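The Last Load

The laundromat on Prader Street closed at ten, and Prasert Phromma started mopping at nine whether or not anyone was still there. Most nights someone was. In October the students were back and they washed everything they owned at once, then sat on the folding counter and ate chips until he told them to get down.

The woman came in at twenty past nine with a pillowcase over her shoulder.

"Last wash is nine," he said.

"The sign says ten."

"The sign says we close at ten. A wash takes thirty-five minutes and then you have to dry."

She looked at the sign. It said both things, the second one in smaller letters. She put the pillowcase down on the counter anyway and stood with her hand on it.

"It's four shirts," she said. "I'll take them home wet."

He pointed the mop at number 19, which ran a little fast. She put the shirts in one at a time, turning each one inside out first and checking the pockets of the one that had pockets. They were men's shirts, large ones. She was not large. She fed in the quarters and then sat down in the plastic chair by the window with her coat on.

Prasert did the floor from the back to the front, as he always did, so that he finished at the door. He had worked there six years. Before that he had driven a van for Stedar, delivering parts to garages, until his knee got bad. The owner of the laundromat was a man called Žukauskas who lived two towns over and came by on the first of the month to empty the coin boxes and complain about the water bill. In October it had been 194 dollars over the month before. He had held the bill up to Prasert's face as though Prasert had drunk it.

"Do you have soap?" the woman said. "I forgot soap."

The machine had already filled. He got the box from the office and poured half a cup in through the top tray and put the lid down.

"What do I owe you?"

"Nothing. People leave it behind."

She nodded. A bus went by and the window shook. He mopped around her feet and she lifted them without being asked.

"They're my brother's," she said after a while. "The shirts. He's coming out of the hospital tomorrow and he doesn't have anything clean. I went over to his place and it was all on the floor. I don't think he'd done a wash since the summer."

"What was wrong with him?"

"His heart. He's fifty-one." She looked at the machine. "He lives up over the tire place on Horix Avenue. There's a washer in the basement but it's 147 steps down and back. He told me that. He counted them for the doctor."

Prasert wrung out the mop. His own brother was in Chiang Mai and had a bad back, and they talked on the phone at New Year and sometimes in between. He tried to think when the last time was. It had been hot out, he remembered that. He had been standing in the alley behind the building.

"Is he staying with you?" he asked.

"He doesn't want to. We had a fight about it. I said a few things and then the nurse came in and we both had to be polite." She rubbed her eyes. "So now I'm washing his shirts."

The machine went into its spin at five to ten. It walked a little on the tiles. Prasert put his hip against it out of habit until it settled, then went and turned the sign around and switched off the lights at the back.

She took the shirts out and started to put them in the pillowcase.

"Put them in the dryer," he said.

"You're closing."

"I have to do the lint traps."

He did the lint traps. There were twelve, and he had cleaned them already at eight. He did them slowly, and after that he wiped down the soap machine and straightened the magazines. At half past ten the dryer buzzed. She laid the shirts out on the counter and buttoned the collars, and he took the one nearest him and folded it the way his mother had folded, sleeves back first, then the sides, then up from the hem. She watched him do it and did the next one the same way.

When she had gone he locked the front door and sat down in the plastic chair. It was late morning in Chiang Mai. He got out his phone and looked for the number.
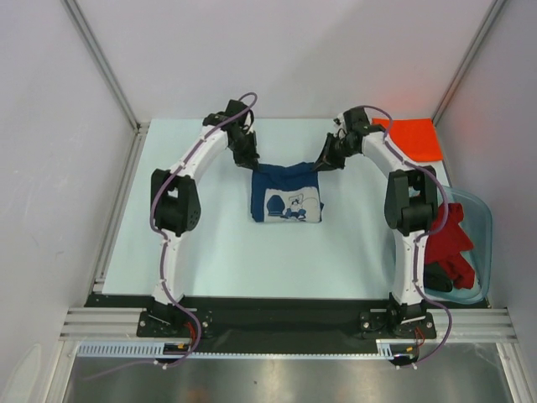 A blue T-shirt, folded.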